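FOR IMMEDIATE RELEASE
24 April 2022

Menside adds nesting baskets to its workplace storage line

Slotted plastic baskets go on sale to offices, studios and shared workspaces next month

Menside, a supplier of storage goods for offices and shared buildings, is adding a line of nesting plastic baskets to its catalog. The line is called Pomine. It is meant for the items that pile up on worktables during the day and need to be cleared by evening: towels, aprons, cables, sample fabric, lost gloves, and the contents of the shared kitchen drawer.

The baskets are rectangular, with slotted sides and a rolled rim. They taper toward the bottom so that empty ones fit inside each other. Customers who already buy the company's shelving asked for a basket that could be left on a table in the open and put away in a small space when it was not needed.

"Most of our customers work in one big room," said Yesenia Chávez, product manager at Menside. "They don't have a closet for every team. They wanted something they could fill up, carry to the laundry or the stock shelf, and then stack again by the door."

Trial at Gravbridge

Before setting the final sizes, Menside placed 124 baskets with Gravbridge, which runs an open-plan workspace for small firms. The trial began in February. Each firm in the building received a set and was asked to use it for its own clearing up at the end of the day. There was no set method. Some firms gave each table a basket, and others kept a stack in one spot and took from it as needed.

Red and black baskets were both supplied. Gravbridge asked for two colors so that washable items could be kept apart from everything else. Red was used for laundry and black for items going back to the shelves. 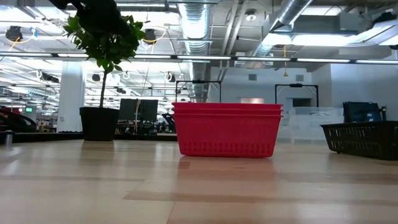
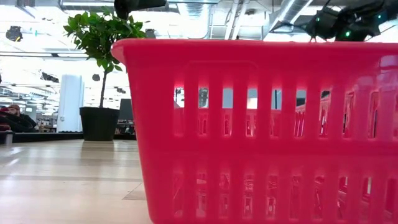
What changed after the trial

Menside made two changes to the baskets based on comments from Gravbridge tenants. The first was to the base. Tenants who moved full baskets from table to table asked for smoother corners underneath, and the production version has them. The second was to the label. The trial sets came with a paper sticker that peeled after a few washes. It has been replaced with a separate clip-on tag, sold in packs.

Tenants also asked for a lid. Menside looked at one and decided against it for now, as a lid would have to be stored somewhere when the baskets are nested. The company says it will look at the question again next year.

"We had a long talk about lids," Chávez said. "People who keep fabric want them because of dust. People who keep towels don't want them at all. We went with the towels for the first run."

Gravbridge has kept the trial baskets and has placed an order for a further 90 to cover its second floor.

Sizes, care and ordering

Pomine baskets will be sold in one size at first, in red and black. A smaller size is planned for later in the year. The baskets can be rinsed in a sink or wiped with a damp cloth and mild soap. They should be dry before they are nested, or they may stick together. Menside does not recommend leaving them next to a heater.

The first production run is 3000 baskets. They are made for Menside by Juhász, a plastics molder that also produces the company's drawer inserts. Orders are packed in nested sets of three, all in one color. Mixed sets are not available, but a customer may order any number of sets in either color. Orders of 100 baskets or more ship on a pallet and need a delivery address with ground-floor access.

Existing account holders can order through their usual sales contact. New customers should fill in the account form on the Menside website and allow two working days for a reply. Sample baskets can be requested, one per business, and do not need to be returned.

About Menside

Menside supplies shelving, drawer inserts, hooks and storage containers to offices, studios and shared workspaces. It sells direct to businesses and does not have retail stores.

Media contact

Yesenia Chávez
Product Manager, Menside
Product photos and a printed price list are available on request.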